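Morholm PC refurbishing project passes 600 desktops

MORHOLM, March 2, 2024. Old office desktops are getting a second working life in Morholm, and the people behind the effort have a lovely number to share: 600 machines cleaned up, checked over and passed along to homes and schools across Plorkumdale!

The Pramanik workshop takes in retired towers from offices and libraries, and Dells have become a favorite on the bench. With the side panel off and the case lying flat, the whole layout is right there to work on, from the green motherboard to the drive bays, and the blue tabs make it easy to spot where parts release. 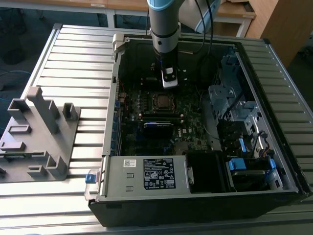
What goes on inside the case

Each tower gets a good dusting, fresh thermal paste and a memory test. Drives are wiped before anything else is touched. The power supply stays put if it passes its check, and plenty of them do, even in machines that spent years under a desk (the dust in some of these has to be seen to be believed).
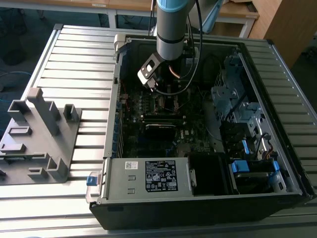 Dede Lamptey said the memory is where she would tell any beginner to start, as a small upgrade can make an old desktop feel quick again for homework and video calls. She picked up her own tower from the project in January and has already talked two neighbors into doing the same.

The processor gets plenty of attention too. Lifting the little metal lever beside the socket is a thrill the first time you do it, and a bit nerve-racking the tenth. New helpers practice on boards set aside for parts before they move on to a machine that is going out the door. There are 141 towers on the shelves at the moment, and 17 are promised to the reading room at Ero.

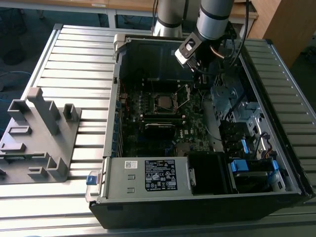 Kekeli Quaye would like to see laptops added next, but says desktops are still the better way to learn, with room for your hands and parts that come out without a fight.

Towers can be dropped off at the workshop's side entrance. Power cords are very welcome, and so are spare keyboards.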